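Notebook, February, 9:40

Continued with the comparison of admission pages. Clarville College is finished, Tosley is half finished. The founding year for Clarville is 1864 on the main page, but the brochure gives only "nineteenth century", so I keep 1864 and mark the source.

Tosley lists 26 bachelor programs. I counted 13 with a separate entry requirement (portfolio, audition or interview). The fee page still shows last year's table. Wrote to their office, no answer yet.

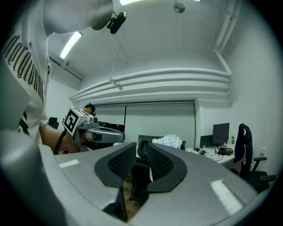 White T-shirt with black lettering, cube marker on the gripper.

Problem with class size. Tosley gives the student to teacher ratio, Clarville gives the average class. These are different numbers and we should not put them in one column. I made two columns and left the empty cells empty. Please do not fill them by calculation.

Housing: Clarville guarantees a room for first-year students who apply before the deadline. Tosley has around 1000 beds, but the page does not say if the Flokari building is included. Must ask.
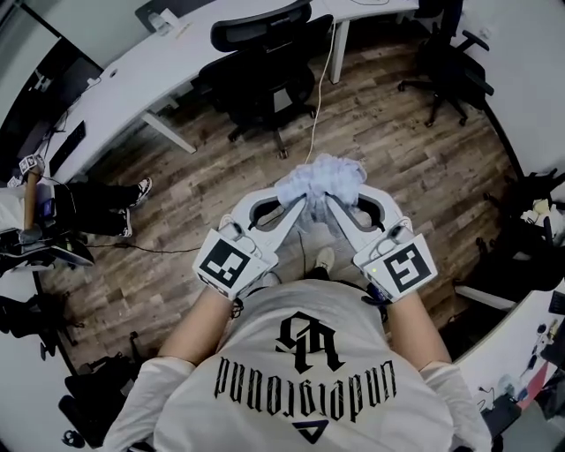

Wood floor, a gripper in each hand.

The Kakakhel scholarship is on both lists with different conditions. At Tosley it can be renewed, at Clarville it is for one year only. I checked this two times.

To do: transfer credit rules, application fee waivers, correct the spelling of "Flokari" in the old sheet.

Comments

The ratio at Tosley includes part-time teachers, see the footnote on their facts page.

Thanks, I missed the footnote. Added.

Is the waiver also for transfer students? I need it for the next table.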